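Packing Small Jars with Hand-Held Grippers: Working Rules

Vultley household notes, packing section. Revised May 6, 2021.

These rules cover packing small jars into a carton with a pair of hand-held grippers, where the work is recorded for later use in training a robot arm. They apply to work done at home on a bed, a table or a bench. They follow the numbering of the Stulier handling sheet, with the changes Dititz made for domestic rooms.

1. Surface

1.1 Keep a clear margin of 200 mm between the carton and the edge of the work surface.

1.2 A bed is allowed. Pull the sheet flat before the first item goes in and leave it alone until the carton is closed. Folds that form during packing stay as they are.

1.3 Stand jars on their bases where the surface allows. A jar that rolls onto its side may be packed from that position. Do not right it with bare fingers while recording.

2. Grip

2.1 Both pads must touch the item before it leaves the surface.

2.2 Take a jar by the body or by the rim of the lid. If the lid turns in the pads, put the jar down, tighten the lid by hand with recording stopped, and begin the item again.

2.3 Close the trigger until the item stops sliding, then hold. Squeezing harder marks soft plastic and wears the ridges off the pads.

2.4 Maximum load per gripper is 900 g. Heavier items are packed with both grippers or left out.

2.5 One gripper may hold the tape while the other handles a jar. Keep the tape roll outside the carton walls until the last item is in.

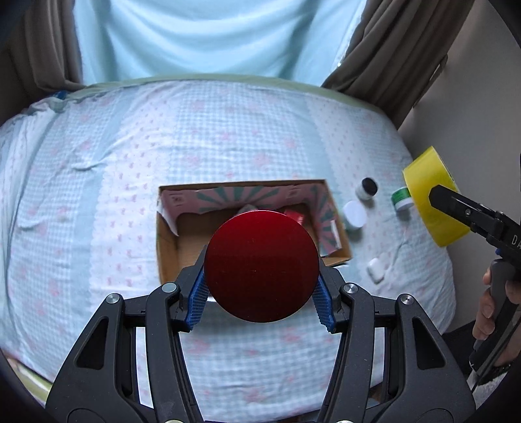
Weerakoon: Rule 2.5 should go further. On our bench the tape has its own parking spot and never gets picked up before the flaps are down. Holding it early ties up one hand, and the free hand starts reaching across the carton. I would make that a fault under section 4.

The remark has been logged for the June revision. Until then 2.5 stands as written. Reaching across the carton is already covered by 4.2.

3. Tape

3.1 Grip the roll across its outside diameter, one pad on each side, with the open core facing away from the operator or toward the operator. Do not put a finger of the gripper through the core.

3.2 Fold back 5 mm of the free end before starting. A gripper pad cannot lift a flat tape end.

3.3 Run the tape 100 mm past the edge of the flap at both ends. Press it down with the side of the pad, working from the center outward.

3.4 Cut by hand with recording stopped. Blades are not held in grippers under any of these rules.

3.5 Wipe adhesive off the pads after each carton. Use a damp cloth and let the pads dry. Solvent hardens the rubber.
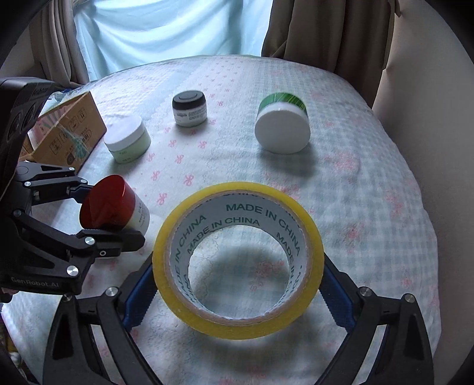 Can ordinary packing tape be used, or does it have to be paper tape?

Ordinary clear tape is fine. Paper tape is easier to tear but sheds fibers onto the pads, so they need wiping more often.

4. Faults

4.1 Dropped item: leave it where it lands for two seconds, then pick it up with the gripper. Keep the recording and mark it.

4.2 Crossed grippers: stop, back both out, restart the item.

4.3 Bare hand in the carton: discard the recording.

4.4 Check pivot screws every 200 cartons and whenever a finger feels loose. Tighten to snug only.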